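Questions people ask me about the Hendby Reading Circle

Last updated 25 Jul 2019

What is the Hendby Reading Circle?

We're a group that reads feminist writing out loud together. Poems, speeches, letters, old pamphlets, the odd chapter of theory when somebody's feeling brave. I started it with Itziar Requena after we both quit a book club where the men did most of the talking and we did most of the reading.

Do I have to have studied any of this?

No! I hadn't. I came to it through my aunt's union newsletters and a very battered poetry anthology. If a word stops you, say so and we'll stop too. It took us a whole evening to get through two pages on unpaid housework once, and I still think about that evening.

Who can come?

Women and nonbinary people, trans women very much included. Anyone 18 or over. We get asked about mixed sessions a lot, and there's one every October, so bring your brother to that.

How big are the groups?

We cap it at 12. Past that the shy ones go quiet (I'm one of them, believe it or not) and it turns into a lecture. 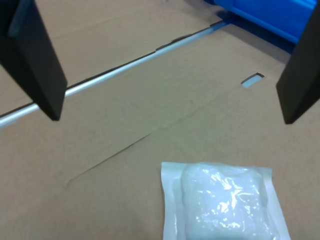

If a session is full, email me anyway and I'll put you on the list. Somebody nearly always drops out on the day, usually a kid with a fever or a shift that got moved.

Who picks the readings?

Whoever wants to. Qianru Fu did the last set, all on women's strikes, and she translated some of the letters herself. The one before was mine and had too many poems in it – I've been told.

Can I send in my own writing?

Please do. We put out a little zine called Fasum and we'll look at anything up to 3000 words. Essays, poems, a rant about your boss with the names changed. We can't pay, which I hate, and you keep all the rights to your piece.

Will you edit what I send?

Only with you. I'll suggest cuts, you can say no. I won't touch your dialect or your swearing.

Why don't you record the sessions?

People talk about their marriages and their jobs and their mothers in there. I want them to be able to do that. We did try taking notes for a while and it made everyone sound like they were giving evidence.

Is it free?

Yes. There's a tin for tea money – put in what you like or walk right past it.

Can I bring my baby?

Of course. Babies have heard a lot of Itziar's favorite speeches by now and most of them sleep through.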